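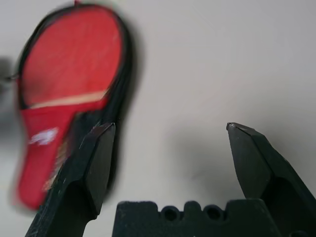
What rubber do you put on gripper fingers so they stop slipping on smooth stuff?
Thin silicone sheet, the soft kind, glued with contact cement. Scuff the finger first or it peels off in a week.

havik_bench
ok so that's the short version, that question comes up every other thread so I'm leaving it at the top. Now the long one. Two arm build in our shared shop, task is get a paddle into and out of its zip case. Pick and place of the bare paddle is fine. The case is killing me. Soft fabric, closes up on itself, finger goes in and the whole thing slides along the table. Ran 40 tries last night, 8 good ones. Controller is a Bamirgate board, grippers are the stock two-finger ones. Ideas??

dhji
8 of 40 isn't terrible for cloth. What's holding the case while the finger goes in?

havik_bench
nothing. table friction. other arm just kinda hovers

dhji
well theres your problem lol. You've got two arms, use two arms. One pins, one opens.

culside_carl
Disagree. Two arms on one floppy thing is how you get them fighting. I had a pair pull a pillowcase in half in June. One arm plus a jig. Cut a shallow pocket in a board the shape of the case, clamp the board, done. 2 hours of work incl. sanding

dhji
A jig works for exactly that case in exactly that spot. What if the next one is square

culside_carl
then cut another pocket. wood is cheap

havik_bench
don't want a jig, whole point is somebody drops the thing on the table any which way and the arms sort it out. but yeah I hear you 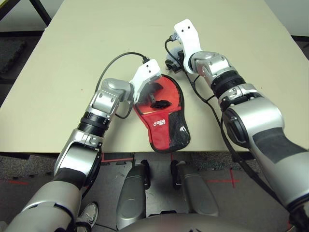 Cable routing, before anybody else yells at me about it. I know. The wrist connectors are the weakest part of this whole build and I've resoldered the left one more times than I want to say, strain relief was just tape till last week. The new loop is better, wrist turns further before it tugs. Black cable on the right still hangs down the side of the arm and off the table and it's on the list. For the case itself, I'm going in at the wide end with the left finger, narrow end toward the table edge, and the piping is the only stiff bit to get hold of. The mesh pocket side I stay away from, snagged a fingertip in that once and had to hit the stop.

dhji
Ok that helps. The right gripper is just pointing up in the air. Bring it down on the narrow end, light force, BEFORE the left one goes in. Not after.

carmelac
Carmela Cabello here, I did the Değirmenci arms at our place. Agree w/ pinning but would pin with a closed fingertip, not a grip. If you grip the fabric you bunch it up and the mouth closes. Press straight down, compliance on in z only.

havik_bench
what force did you use

carmelac
We started way too high and it drove into the table. Went down till the cloth just stopped sliding. No magic number, depends on your table top. Slick tops are awful

culside_carl
put a sheet of shelf liner down. still one arm. still no fighting

havik_bench
shelf liner I will try, have a roll somewhere

dhji
Liner changes your camera background, fyi. If your detector is trained on the pale table it may get weird.

culside_carl
so get beige shelf liner

dhji
...fine

carmelac
Also slow down the last bit of the insert. Your finger tips come to a bevel, good for getting under an edge, bad if you come in fast, it just plows the fabric ahead of it. Tilt the finger, touch the table first, then slide in.

havik_bench
hm. I come in at an angle but same speed the whole way. never thought to touch the table first

culside_carl
table contact w/ no force sensing = broken finger. do you have force sensing

havik_bench
only motor current. it's noisy

carmelac
Current is enough if you move slow. Average it over 200 samples, we did and it was ok. Warm the arms up first, friction changes when they're cold

culside_carl
or, hear me out, a jig

havik_bench
2020-03-03 update. Tried pinning with closed right finger + slow approach, no liner yet. Way less sliding. New failure, the pinning arm gets in the way of the head camera and I lose the mouth of the case half the time. Moving the elbow out tmrw. Dae-han was right about the order, pin first. Carl I have not made a jig

culside_carl
you will

dhji
Post the current plots when you have them, want to see what table contact looks like on yours. And fix that right cable before it gets caught on something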